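Olto prices its new brake fluid at a premium and asks drivers to trust the label

4 min read

Olto has put a new brake fluid on sale for track-day drivers, and the company would like you to believe it lasts two full seasons between changes. The fluid is called Gurnetik. It went to dealers in May, at $149 for a case of 4 bottles, and the launch material uses the word "proven" often enough to make a reader go looking for the proof.

There isn't much of it. Olto says the fluid was run for 2,175 miles in a pair of club-level cars at the Brernamska circuit, with no loss of pedal feel. It doesn't say what pads the cars were on, how heavy they were, how long each session lasted or what the weather was doing. It also doesn't say who was driving, or who decided the pedal still felt fine. A car that laps gently on a cool morning is easy on its brakes whatever is in the lines.

The wet boiling point would settle a lot of this. Brake fluid takes on water over time, and the figure after it has done so matters far more to someone with a hot set of rotors than the figure fresh out of the bottle. Gurnetik's launch sheet gives the dry number in large type. The wet number is "available on request." We requested it. A week later we had a coupon code and an invitation to join the mailing list.

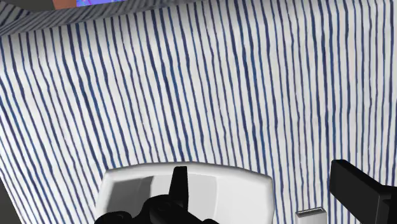
Vol. 4, No. 2

Mazurek, which sells the fluid that most of the cheaper club cars in this area already run, prints both numbers on the bottle and tells customers to flush once a season, sooner if the pedal goes soft. That's dull advice and it doesn't sell any extra bottles at a premium. It does at least match what most shops will tell you.

None of this means Gurnetik is bad fluid. It may be very good. Olto's older street fluid has a decent name and we've had no complaints about it in the letters page. But a claim of two seasons is a big one for a car that sees hard braking, and the fine print on the back of the sheet quietly takes a good part of it away: the interval applies to "mixed use," and cars "driven mainly in competition" should be inspected before every event and changed "as needed." Most people buying track fluid will want to know which of those two groups they fall into. The sheet leaves them to guess.

Olto says a longer test is planned and that results will be posted when ready. It gave no date. Until then, anyone who buys a case would do well to keep bleeding the brakes on the old schedule, which makes the extra money hard to justify.

Recent items
Radiator caps: when a higher rating does nothing for you
Brernamska repaves its pit exit
Mazurek drops its smallest oil bottle
Letters: stainless lines on a daily driver

Contact the news desk | Copyright, all rights reserved | Back to top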